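Why Do Oysters Make Pearls?

I got hooked on pearls when I was 7, and I still think they're one of the weirdest things any animal makes.

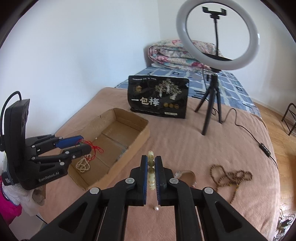
Does a pearl start with a grain of sand?

Hardly ever. Oysters live around sand all day and they're good at pushing it out. Usually the trouble starts with a tiny parasite, or a bit of damage to the soft part of the body called the mantle.

So what does the oyster do? It covers the problem with nacre (say NAY-ker), the same shiny stuff that lines its shell. One layer, then another, then another -- thousands of them, each one way thinner than a hair! A pearl you could wear might take a couple of years.

People worked out how to help this along. On a pearl farm, a worker slips a small round piece of shell into the oyster and puts it back in the water. Mussels can do it too, and some freshwater mussels grow 28 pearls or more at once.

My favorite part is the colors. Pearls can be white, cream, pink, gray, even green. Some of that comes from the kind of oyster, and some comes from light bouncing around in all those layers -- soap bubbles do a similar trick. Next time you blow some, look for the pink and green swirls.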